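Section 4. Setting Up and Keeping the Sorting Bin

This section covers the Stonder 957 open bin, used on a table for loose household items before they go to their own shelves or drawers. Read Section 2 first if the bin has not been unpacked. Part numbers are listed in Section 7.

4.1 Placing the bin

1. Choose a flat table that does not rock. The bin must sit fully on the tabletop on all four sides.
2. Set the bin down with the long side facing you. Leave 15 inches of clear space on the side you work from.
3. Fit the outer rim over the top edge and press down at the corners until it stops moving.
4. Push lightly on each wall. If the bin slides, place the Fluno mat under it and repeat step 2.

Note: The Fluno mat is sold separately. A rubber shelf liner cut to size works as well.

Caution: Do not lift the bin by the rim. The rim is not fastened to the walls and will come off under load. Lift from the base with both hands.

4.2 Loading

1. Empty pockets, bags and drawers onto a towel first. Take out anything sharp, anything that leaks and anything with a loose battery.
2. Put large flat items in first. Bowls go in with the open side up so that small parts can be seen inside them.
3. Lay brushes and combs flat, with the bristles where you can see them.
4. Place soft toys to one side. They hide small pieces when they are left on top.
5. Add small plastic toys last.

Stop when the items begin to lie on each other. The bin holds more than this, but sorting takes longer when the floor is covered.

Note: The walls slope, and round items will roll back toward the floor. This is normal. If an item keeps returning to the same corner, check that the table is level.

4.3 Sorting

1. Start with the largest item and work down in size.
2. Take out one item at a time and put it in its destination tray. The Baran trays (model 786) stack beside the bin, but any tray or box will do.
3. Keep toys and grooming items in separate trays. Hair and lint from a brush will cling to plush fabric.
4. When only small pieces are left, pick them out by hand. Do not tip the bin – pieces can catch under the rim.

A mixed load with a bowl, a hairbrush, a plush toy and small toy pieces, spread so that the floor shows between them: 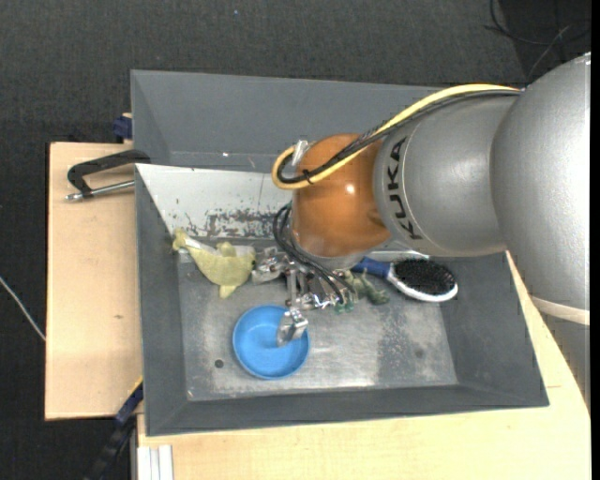 Can the bin be washed in a dishwasher?
Wash it by hand only, in warm water with a little dish soap, and dry it with a cloth before putting the rim back on.

4.4 Cleaning

1. Remove the rim and wipe both sides of it.
2. Brush dust off the floor of the bin before using water. Wet dust dries in the corners and is harder to remove.
3. Rub marks on the walls with a damp cloth and baking soda. Rinse and dry.
4. Refit the rim as in 4.1, step 3.

Caution: Do not use bleach or steel wool.

For stains that remain, use Punora paste, one part to 100 parts water, and leave it on for the time given on the tube – test it on the underside first.

Guide revised Feb 15, 2020.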